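Store Humidity Log
Notebook, entry 30/03/2026
Tags: hygrometers, saturated salts, timber store

Continuing the hygrometer check. The Gorkeck loggers in the timber store and the Kellow wall unit have disagreed all winter, by 4 points of relative humidity at the last reading and more before that. The store is set to hold 50 per cent. If the wall unit is right the boards from Cernodwood are being kept too dry, and if the loggers are right they are fine and the controller is wasting power. Neither has been checked against anything since last June.

Method is fixed points over saturated salt solutions, sealed jars, one salt per jar. Same as last year except for the jars.

Salts in use, with the tabulated humidity at 20 degrees:

Lithium chloride, 11 per cent
Magnesium chloride, 33 per cent
Potassium carbonate, 43 per cent
Sodium chloride, 75 per cent

Left out potassium sulphate (97 per cent). The store never goes there and a sensor that has sat near saturation reads high for a day or more afterwards. Last year's set was run in descending order with sulphate first and I no longer trust any of the results below 50. Going upwards this time, lithium first.

Slurries made up thick. The usual mistake is too much water, so that the last of the solid dissolves overnight and the jar is then an unsaturated solution of unknown strength. There must be undissolved salt standing in it at the end as well as at the beginning. For sodium chloride the texture wanted is wet sand, with a film of liquid on top and no more. Magnesium chloride takes up water from the room while it is being weighed, so the bottle was opened last and closed first. Distilled water throughout. Table salt is no good for this on account of the anti-caking agent; reagent grade only.

No bare metal inside the jars. Two of last year's brackets were steel and came out spotted with rust after the sodium chloride run, and I would expect the lithium jar to be worse given time. Stainless is better but chlorides will pit it too if splashes are left to dry on. Metal cups are all right for carrying and rinsing. They are not to be used for storing slurry.
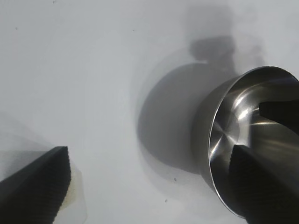 A note left on the shared copy of these pages asks why the slurry can't be mixed in stainless and tipped straight into the jar, seeing that contact would only last a minute or two, and says glass beakers get broken at a steady rate in the Rennie building. Fair point. For potassium carbonate I have no objection. For the chlorides a minute does no harm provided the vessel is rinsed at once, and my doubt is whether it will be. The same note asks whether the jars need stirring during the run. They don't. Stirring throws droplets on to the walls, and a droplet on the sensor filter finishes the run.

Jar arrangement. Each logger stands on an upturned plastic dish above the slurry, clear of it by two fingers' width. The lid has a rubber ring with a thin smear of silicone grease. Air volume is kept small, since the time to settle goes up with volume and down with the area of exposed liquid. The wide jars settled noticeably faster than last year's tall ones. Should have been obvious.

Settling. The first jar was read every hour on the first day and left overnight. The reading was still creeping at the end of the day and had flattened by the next morning. I have taken 26 hours as the standard soak for all four salts, including the ones that look settled sooner. The exponential tail is easy to mistake for a plateau when the display only shows whole per cents. The Gorkeck units log to one decimal and show whole numbers on the screen, so read the file, not the screen.

Temperature is the harder half of the problem. The salt fixes the humidity of the air at the temperature of the solution. If the sensor is warmer than the slurry it will read low, and correctly so, as the air at the sensor really is drier in relative terms. At room temperature one degree of difference is worth nearly three points at the sodium chloride jar. That would account for a large part of the disagreement we are trying to measure, and no amount of care over the chemistry will help. So:

Jars kept in the polystyrene box with the lid on.
Box off the floor and away from the outside wall.
No handling during the soak. A hand round the jar shows up on the trace at once.
Room heater left on one setting day and night.

The loggers produce a little heat of their own. At the one-minute interval it can just be seen, at the ten-minute interval it can't. Ten-minute interval used for everything recorded here.
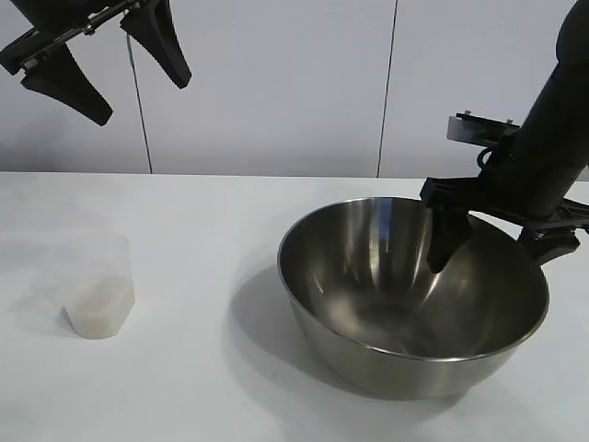
Results so far. Lithium and magnesium points are complete for all the loggers, carbonate is in progress, sodium chloride still to do. On the lithium point every unit read high, which is the usual behaviour for capacitive sensors at the dry end and is outside the range the maker claims for them anyway. On magnesium they were within two points of the table value, all on the high side, and close to one another. That last part is encouraging. A batch that agrees with itself can be corrected with a single curve, and one stray unit can be put aside without much argument.

One stray unit found. Logger 11 read five points above the rest on magnesium and did the same when repeated in a fresh jar. It is the one that hung over the finishing bench all autumn. Solvent vapour gets into the polymer layer and shifts the reading, sometimes for good. The maker's remedy is a bake at low heat followed by slow rehydration over a salt. Will try it once. If it comes back to within two points of the others it can go in the porch where it doesn't matter, and if it doesn't it goes in the scrap box.

The Kellow wall unit can't be put in a jar. The probe is on a fixed stalk and the cable is clipped behind the panelling. Plan is to calibrate the loggers first, then tape one beside the probe for a week and use it as a transfer standard. Two cautions. The probe is on an outside wall and is likely colder than room air, so the logger must be tight against the same surface and shielded from the room in the same way. And the Kellow averages over a longer period than the loggers, so only the flat stretches of the record should be compared, leaving out anything within an hour of the big door being opened.

I looked up the old comparison. It was done by holding a logger near the probe for a few minutes, by hand, standing there breathing on both. The figure from that is struck out.
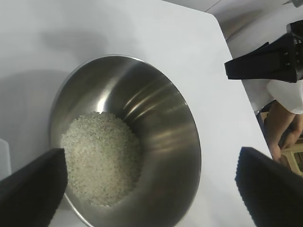 Drying the spare loggers before they go into the lithium jar needs a proper desiccant, and the silica gel we have is exhausted. It had turned fully and has been sitting in an unsealed tub. Regenerated one tray in the oven at 116 degrees until the weight stopped falling, then into the sealed tin while still warm. Orange indicating type; the blue cobalt sort has all gone and is not to be reordered. Someone is bound to suggest rice, so for the record: uncooked white rice heaped in an open steel bowl, as in the one above, does next to nothing for an instrument. Grain at ordinary room conditions already holds something like an eighth of its weight as water and is in balance with the room, so it has no reason to take up more unless the air round it is damper than the room was. It would have to be oven-dried and sealed in with the instrument, and even then it is slow and leaves starch dust in the vents. It behaves better as a buffer than as a drier, much as the timber does.

The timber comparison is useful for a different reason. The store holds a good deal of oak, and the oak has far more say over the humidity in there than the controller does on any one afternoon. The air can be dried quickly and will come back up as soon as the unit stops, fed by the outer skin of the boards. Short cycling on the Kellow is probably this and nothing to do with its calibration. Widening the dead band should show it one way or the other. To be left alone until the probe has been checked, or there will be two changes and no telling them apart.

Board moisture, pin meter, taken in passing: no change worth writing down on the lower racks. The top rack is a little drier, as would be expected from warm air lying under the ceiling. Pin meter itself last checked on its test block, reads correctly on the block, which only proves the resistance side and says nothing about the species correction. For the Cernodwood oak I am still using the maker's figure. An oven-dry sample would settle it, and there is an offcut set aside for that, end-sealed, in the cupboard by the balance. Please don't use it for wedges.

Odds and ends

Grease on two of the lids had picked up salt crystals. Wiped and redone. Creep of crystals up the glass is worst with sodium chloride, so keep the ring well above the liquid line.

Labels go on the jar and not the lid. The lids are interchangeable and have been interchanged.

Lithium chloride goes in the waste bottle, not down the sink. The rest may be kept and reused if there is still solid in the bottom and nothing has fallen in.

Clock on logger 4 was an hour out. Reset to match the others, and the offset noted in its file.

Next: carbonate jar comes out after its full soak, then sodium chloride, then one repeat of magnesium on the way back down to get an idea of hysteresis. Correction curve after that. The store set point stays where it is until then.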